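Jonska cutlery tray and drawer dividers, eight months in

Short version: good tray, annoying dividers, buy one and not the other. Longer version if you've got a minute.

We redid the kitchen last spring. Not a big kitchen. Four drawers total, one of them fake (it's the sink front, I pulled on it for a week like an idiot). So drawer space matters more than it should, and I've spent more hours reading about drawer inserts than I'd like to say to my wife.

Bought the Jonska set from Halvorsen, the kitchen place out by the highway. Set was $54. Comes with one cutlery tray, five compartments, bamboo, plus four spring loaded dividers for the deep drawers. You can buy the tray alone for less but they keep it on the bottom shelf and the guy didn't mention it. Found out later. Of course.

Before that we had the Arnby tray, the expanding one, which I'd had since my first apartment. Expanding trays, never again. The sliding bit collects crumbs underneath and you can't get at them without taking everything out. Also it creeps. You set it to the width of the drawer, a month later there's a gap on the left and a teaspoon living in it.

Fit. Inside of my drawer is 80 mm deep and the Jonska clears it fine, with enough room on top for the can opener to lie flat. The big ladle, no. The big ladle doesn't fit in anything. Measure the inside of the drawer and not the front, I did the front the first time and had to drive back. Halvorsen took the first one back without a receipt, credit to them, though it took 20 minutes and a manager.

The compartments. Three long ones, one wide one, one short one across the front. Long ones are good. Forks, knives, big spoons, done. The wide one is meant for serving stuff I guess. We use it for the things that don't belong anywhere, so peeler, bottle opener, corn holders, that plastic thing for strawberries. The short one is too short for our teaspoons by maybe the width of a finger. So the teaspoons go in at an angle and fan out, and it looks messy the second you close the drawer. Measure your teaspoons! Never thought I'd type that.

Finish. Came oiled. Smelled a bit for the first couple weeks, sort of like a garage. Gone now. One of the corner joints had a bead of glue sticking out that I scraped off with a thumbnail. Bottom panel is thinner than the sides but hasn't bowed. I did put a fork away wet more than once and there's a gray mark in that compartment now. My fault. Sanded it, came back lighter, left it.

Noise. Nobody reviews this and they should. Bamboo tray in a metal drawer slides when you yank it open. Bang. Every morning at 6. Little dots of rubber under the corners fixed it, the kind you put on cabinet doors. Should be in the box for that price.

Now the dividers. Ugh. Spring at one end, rubber foot at the other, you squeeze and let go and it's supposed to hold. It holds if the drawer has straight sides. Mine lean out a hair towards the top, so the divider walks upward every time somebody shoves the pot lids in. After a week it's sitting on top of the lids. I tried them lower. Tried them with a strip of shelf liner behind the foot, which helped some. Two of the four are now in the garage holding screws boxes apart and they do that very well.

My brother in law Bendik Berge has the same dividers in a dresser, for socks, and loves them. So it's a drawer thing. Straight wood drawer, low load, you'll be fine. Metal sided kitchen drawer with anything heavy in it, skip.

What I'd do different. I'd have bought the tray alone and spent the rest on a second, smaller tray for the odd stuff. Which is what I ended up doing anyway. Small plastic ones, no compartments, couple bucks each. You can just lift the whole thing out and carry it to the table, and when it gets gross you run it through the dishwasher. Can't do that with bamboo.
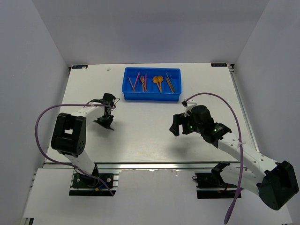

Also if you've got kids, or you do takeout a lot, you end up with a pile of light plastic stuff that has no business in with the good forks. Ours used to be all through the drawer. Separate tray, separate spot, and now they can set thier own places without digging past the knives. Best change we made all year and it wasn't even the thing I was reviewing.

Looked at the Baketti one too before buying. It's a heavier tray, dovetail corners, really nice in the hand. But the compartments are fixed to a layout for somebody who owns a lot of knives. Helge Hellström next door has it, and a lot of knives, and hers looks like a catalog. If I had the wider drawer I might have gone for it. Price was silly though.

Cleaning, since someone always asks. Pull the whole tray, tip it over the sink, wipe with a barely damp cloth, dry it right away. Mineral oil twice a year, says the leaflet. I've done it once. In December, when I was avoiding wrapping presents. Took ten minutes and it did look better after. Don't use olive oil, my mother did on hers and it went sticky and she had to toss it.

Few loose ends. The leaflet has no drawings, only text in very small print. The barcode sticker is on the INSIDE of the wide compartment and comes off in shreds, so get the hair dryer on it first. Weight is fine, one hand lifts it empty. The finger notch on the front compartment is too shallow to be any use. And the edges were a bit sharp on the underside when new, I went over them with fine paper before it scratched the drawer.

Tray alone, four stars. Would be four and a half with a longer front compartment. Dividers two stars, and one of those is from the garage.

Edit: someone asked about the 24 inch cabinet. Mine's narrower so I can't say. There's a gap down one side in my drawer and I keep the chopsticks and the long lighter there, works ok. Halvorsen will let you take the tray out of the box and try it in their display drawers if you ask, so bring a tape and ask.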